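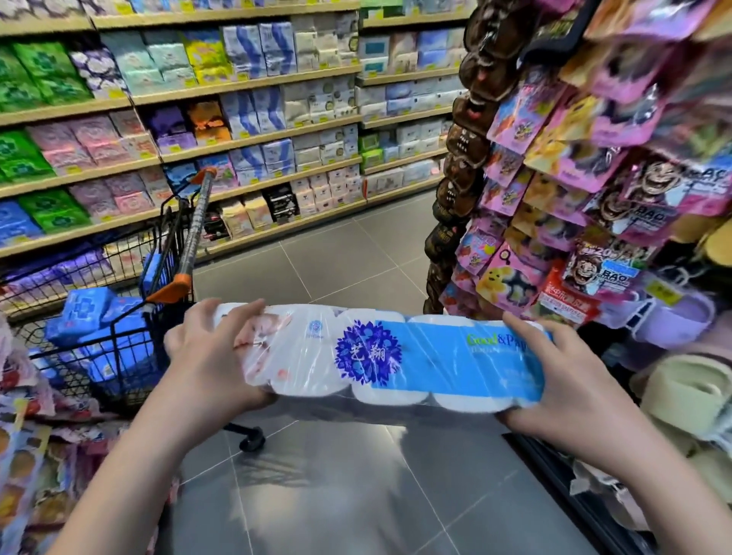
3.2 Origin of the recipe

The earliest written recipe for the Jadaslow punch that we could find is in a household book kept at Jibrin and dated 1847. It calls for dark rum, lime juice, ginger syrup and grated nutmeg, mixed in a stone jar and left overnight. Later copies replace the lime with bitter orange, and two of them leave out the nutmeg. Omoregie and Edet treat the orange version as the original, but their oldest source is a hotel menu with no year on it.

We asked bartenders who serve the drink to write down their own recipe. Of the 200 forms sent out, 198 came back. Most respondents used bottled ginger beer in place of syrup, which lowers the strength of the drink and makes it sweeter. Only the bars in Trusbridge still let the mixture stand before serving. Akande noted the same habit there in an earlier study and linked it to the use of young rum, which tastes harsh when freshly mixed.

Figure 1. Shopping for household goods.

Ingredient amounts were converted to milliliters before comparison. Where a form gave only "a splash" or "to taste," the entry was left blank. The lime version and the orange version were then compared separately, and the results are given in Section 3.3.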